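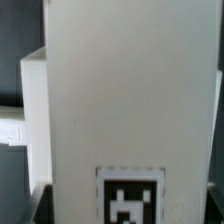

*White box, square marker low on the front.*

**Book stall safety check — Ruawai, Sat 2 April**

- [x] Exits clear. I moved the poetry spinner (again!) so the back door opens all the way.
- [x] Signing table steady. One leg had a wobble — tightened it myself.
- [ ] Shelf brackets, fiction wall. Two are loose on the Zaltero shelving, so no hardbacks up there until they're fixed.
- [x] Extinguisher tag in date, good through February.
- [ ] Reading room seats. I set out 20 and the aisle's still tight, so I'd drop the back row.
- [x] Mic cable taped down. Hưng Kiều reads first and he paces!

Brackets get a second look before doors open.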